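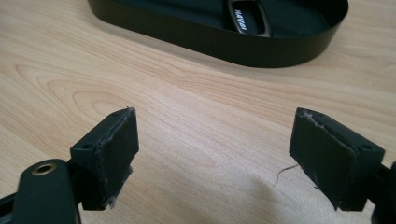
图1 浅色木纹桌面，木纹在中部绕成一个椭圆形的涡。

Brendura 桌面木纹图集 说明文档

先说清楚这份东西能干什么，免得有人下载完再来提意见。图集收的是桌面：餐桌、书桌、工作台，以浅色木纹为主。最初的目的很窄，Seon-mi Yook 想知道光凭一张俯拍照片，能不能判断桌面是实木、贴皮还是印刷饰面。我当时觉得不能，现在也没怎么改主意。

内容

当前版本共 1,734 张。原计划收满 2,000 张，差的那些是筛掉的，主要是重复和对焦太虚的。我不打算为了凑整数再把它们塞回来。

所有图片分在 16 个文件夹里，按拍摄地点分，不按木种分。早期版本按木种分过，标签来自家具卖家的商品页，后来发现同一款桌子在两个页面上写着两种木头，那一版标签已经全部作废。如果你手里还有旧的标签文件，请删掉。

标注字段

底色：浅、中、深。人工判断，没有用色卡。
纹理走向：直纹、斜纹、山形纹、涡纹，可多选。
光泽：哑光、微亮、高亮。
材质：只有“购买凭证可查”和“不详”两个值。绝大多数是“不详”。
备注：自由填写，质量参差，别拿来做统计。

以图1为例，底色记“浅”，走向记“斜纹”加“涡纹”，光泽记“微亮”，材质记“不详”。看上去有点覆膜的感觉，但“看上去”不算凭证。均匀明亮的光线下，不少桌面都会显得有光，实木上过漆也可以是这样。有人来信说纹路这么大、这么流畅，一定是印的。也许吧。请附上桌边或桌底的照片再谈。

标注是怎么做的

每张图由两个人各标一遍，Seon-mi Yook 一遍，Barış Öztürkmen 一遍。意见不同时以讨论结果为准，讨论不出来就留空。底色和走向分歧不多，光泽分歧很大。Barış 习惯把稍微反光的都记成“高亮”，4月以后才统一了尺度，之前的部分重标过，但我只抽查了一小部分，不敢说都改干净了。

“涡纹”这一类也有问题。什么程度的弯曲算涡，我们没有量化定义，标的时候靠的是眼睛。绕成闭合或接近闭合的一圈，记涡纹；只是一道弯，不记。介于中间的，两个人当天心情不同，结果可能就不同。

已知的毛病

浅色桌面明显偏多。深色木纹的文件夹薄得可怜，拿它训练分类模型，得到的多半是一个很会认浅色桌子的模型。

Canpolat 和 Clorkar 两个文件夹里有若干张拍的是同一张桌子的不同位置，切分训练集和测试集时请按桌子编号切，不要随机切。之前有人随机切了以后报出很漂亮的准确率，我不相信那个数字。

白平衡没有校正。别用这里的像素值去推断真实颜色，更别拿去给家具配色。

桌上的划痕、水渍等使用痕迹没有单独标注。有人提过要加，我试着标了一个文件夹，划痕和细木纹根本分不清，就停了。

不建议的用途

鉴定木种。估价。判断二手桌子值不值得买。卖家宣称“实木”时，拿这个图集去反驳他，或者替他作证，都不行。

版本与反馈

本说明更新于7月24日。文件校验工具用的是 Trundus，校验失败请先重新下载，再来报错。标签有误的，请写明文件夹、桌子编号，以及你认为应改成什么、依据是什么。只写“明显不对”的来信我会看，但不会改标签。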